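Glaze notebook, February 11, 2026
Vomero white, reformulated, second firing

Opened the Teuber this morning a bit earlier than I should have (lid was still too warm to lean on) and I am so pleased with this one. The new Vomero came out glossy, level, no pinholes on anything from the middle shelf, and so far not a single craze line on the Kukari body. I held my ear over the pots for a good while listening for pings. Silence! Last month's load was singing all the way to the packing table.

Recap for anyone picking this up cold. The old Vomero was lovely to look at and crazed on Kukari every time, sometimes overnight, sometimes a couple of weeks later, once on Agathe's kitchen shelf. It never crazed on the old stoneware. Kukari fires tighter and whiter but it must have a lower expansion than the old body, so the glaze ends up stretched on cooling and gives way. More silica was the obvious thing to try. I'd been putting it off because I was scared of losing the melt, and I did lose a little in the first test, which came out like eggshell. For this round I kept the silica where it was and swapped part of the soda feldspar for a bit more of the boron frit. Sodium down, boron up, melt back. That was Agathe Marty's suggestion and she is going to be unbearable about it, deservedly.

Batch was 3000 g dry. Weighed the kaolin twice since the first bag ran out halfway and I didn't trust my own arithmetic. Slaked overnight, then through the 120 mesh, then through again. The second pass caught a surprising amount of grit, mostly frit I think. Do not skip it.

It settled like concrete on the first morning. A small pinch of Epsom salts dissolved in hot water fixed it in a minute, and it's gone a beautiful heavy-cream consistency since. One dip, count of three, shake, done. Brushed test tiles were streaky, so if we ever want a brushing version it'll need gum. Not worrying about that now.
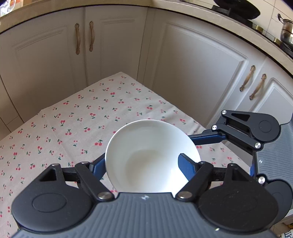 White bowl, inside surface.

Insides first, as always: pour, swirl, pour out, and let them stand before dipping the outside. When I rushed that on the tall mugs the walls were already soaked from the inside coat and the outside went on thin, with the rim showing gray where the coat was skimpiest. The wide open shapes don't mind nearly as much. Feet waxed, except the row where I ran out of wax and sponged. Sponged ones look fine, if anything cleaner.

Schedule was the slow one, cone six, then a drop and hold. The hold on the way down was 60 minutes this time, twice what we used to do, and I'm convinced that is what healed the pinholes. The surface has time to close over while it's still soft but no longer bubbling. Witness cones: six bent right over with its tip touching on the bottom shelf, a shade less on top, so the Teuber is still running cooler up there. The elements are getting tired. I'd like to move the thermocouple before we blame them, though.

Placement notes, while I remember:

Bottom shelf: glossy, maybe a hair too fluid. One small run on a plate, stopped well above the foot.
Middle: perfect. I want to live on the middle shelf.
Top: slightly softer shine, two pieces with pinholes near the rim. Both of these were bisque from the Clidton kiln, which we know fires low, so that might be gas coming off the clay and nothing to do with the glaze. Refire one of them and see.

Crazing test next. I've put tiles and one sacrificial cup through the freezer and straight into boiling water, and they've been through the cycle three times. Inked them afterward with the blue, wiped, looked with the loupe under the bench lamp. Nothing. The control tile with old Vomero went in alongside and came out looking like a road map, so the test is doing its job. I'll keep going until something gives. If the new one starts to shiver at sharp edges we've overshot, so run a thumbnail along every rim and handle edge. (Carefully. Slivers.)

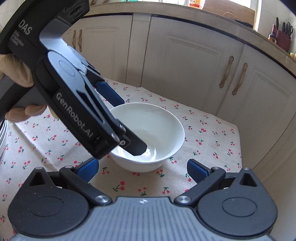
Lemon test is running too. Slice of lemon on a tile, another tile half sunk in vinegar, both covered, to be left for 48 hours before anyone touches them. They're on the windowsill behind the scales. PLEASE don't tidy them. A loss of shine or a change of color and we rethink the frit, though with the alumina where it is I'd be surprised. I'm not going to call it a liner glaze for tableware until a proper leach test comes back from an outside lab, however good it looks. Get a quote for that.

Cutlery marks: ran a knife and a cheap fork across a plate. The old one took gray lines straight away and they stayed. New one took them fainter, and they came off with a paste cleanser. Better than I'd hoped. The zircon is probably to blame for what's left, and we could drop it by a percent or two now that the body underneath is so white. That would save money as well, zircon being the priciest thing in the bucket by a long way.

Cost, quickly: the extra frit makes the dry mix a bit more expensive, but we're getting about 120 small pieces out of a full bucket and wasting fewer, so I'm calling it even.

Things to do before the next load:

Mix a version with less zircon, small batch, tiles only.
Try it over the iron slip. Agathe thinks it'll go blotchy, I think it'll break to a warm tan at the edges. Loser cleans the sieve.
Move the thermocouple, fire with cones on every shelf.
Order kaolin. And wax!
Label the buckets. Old Vomero and new Vomero look identical wet and I came very close to topping one up from the other. Blue tape on the new one for now.

If all that holds up we could switch the whole range over by April, and I'd love to have a full table of it for the spring sale. Cup is back in the freezer for round four.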